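Search this site Enter keywords Go

Clarnine Textile Handling
About us > Visits and open days

Clarnine develops gripping and folding methods for soft goods. The workshop is in Clovham, in the rear half of the Wickramasinghe building, and holds two work cells, a sewing bench for sample preparation and a small office. The company was formed to deal with one problem: getting flat fabric from a stack into a known shape and position without a person at the table. Most of our paid work is for commercial laundries and garment finishers. The remainder is trials and method development.

The workshop opens to visitors each August. The 2 p.m. session is for trade visitors and the later one is for students and the general public. Both follow the same program, although questions at the trade session tend to run longer and the folding demonstration is sometimes shortened to suit.

What is shown

The main demonstration is corner handling on plain cloth. A single arm takes hold of a piece of fabric near a corner, raises it and places it according to the fold being attempted. Dark, plain material is used for most runs. It has no print or stripe to help the vision software, and the trade visitors generally bring us the same sort of work.

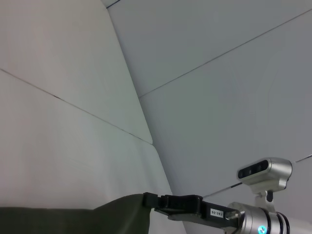
Cloth edge held at the fingertips, unit 140-06.

The cell is lined with pale, matte panels. We tried a darker lining first and went back to the light one after the depth readings became patchy near the corners. Visitors who are setting up their own cell often ask about this, and our advice is to settle the background and lighting before spending any money on software.

Each run is scored by hand on a paper sheet. The operator records whether the pick was made on the first attempt, whether more than one layer was taken, and how far the finished edge sits from the line. Sheets from earlier sessions are kept in binders beside the door and may be read. The current series covers 390 runs over 17 fabrics, from light lining to heavy fleece. Fleece remains the most difficult of the lot to place squarely. Thin lining is easy to place but is prone to double picks.

The second part of the program deals with the pinch itself. The fingers close on a small amount of material so that the rest of the piece is free to hang or slide. Too large a bite puts a crease in the work, and a finisher then has to press it out. Too small a bite slips. Staff will repeat the pick at different bite settings on request.

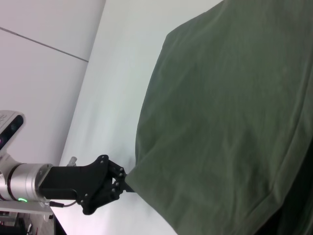 Corner pinch on the white table. Note the creases running out from the fingertips.

Samples from visitors

Trade visitors may bring up to three pieces of their own fabric, none larger than a bath towel. Please send the fibre content and weight ahead of the session if these are known. Knits, brushed cottons and plain weaves are all suitable. Anything with metal fittings, loose sequins or an adhesive backing can't be run. Results are given to the visitor on the day and are not passed on.

Schools

Stirnley College sends its textiles and engineering groups to the student session, and other schools are welcome on the same terms. Groups are split in two, with one half at the cell and the other at the sewing bench, and they change over at the midpoint. Students fill in a scoring sheet of their own and compare it with the operator's.

Getting in

Entry is by the side door on the laneway. Closed shoes are required and long hair must be tied back. Stay behind the yellow floor line while the arm is live. Parking is limited, and the loading bay must be kept clear at all times. Bookings open in June through the contact form.

Filed under: About | Open Days | Fabric Handling

Page last updated: September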